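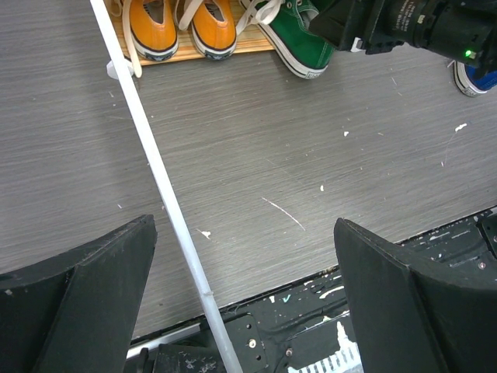
Figure 3. Wood-grain floor surface with fine streaks, small white flecks and a thin scratch line.

3.2 Wear marks on the floor surface

Search this journal Advanced search Go

The floor in Figure 3 is grey with a wood-grain pattern, and the streaks in the pattern vary between lighter and darker grey. Marks on it are mostly white and small. We sorted them into 3 groups: scratches, chips and specks. A scratch is any mark clearly longer than it is wide. A chip has a definite edge, and a speck is too small to judge. The thin slanting line near the centre of Figure 3 was recorded as a scratch, and the mark just to the right of the long pale rod as a chip.

Marks were recorded at two sites, Urno and Cheon, with 47 floor patches in all. Each patch was looked at once in the morning before cleaning and again after a dry sweep. Specks that went away with the sweep were treated as loose dirt and left out of the totals. On 17 patches the 2 readings did not agree, and these were read a third time by the other author.

The colour of the floor had a clear effect on the readings. White marks were easy to find on grey boards, but faint ones lying along the grain were often missed on the first reading — most of the disagreements at Urno were of this kind. Marks that crossed the grain gave little trouble. At Cheon the boards were darker and the grain less distinct, and fewer patches had to be read again.

We did not try to date the marks. A scratch may come from grit under a shoe, a dragged chair leg or a dropped tool, and its shape alone is a poor guide to its cause. The Bistudach scale, used in our earlier work on hallway floors, asks the reader to name a likely cause for every mark. We dropped that item and kept the length and direction items unchanged. Readings from the Umon rooms, where the floors had been resealed in March, are treated separately in Section 3.3.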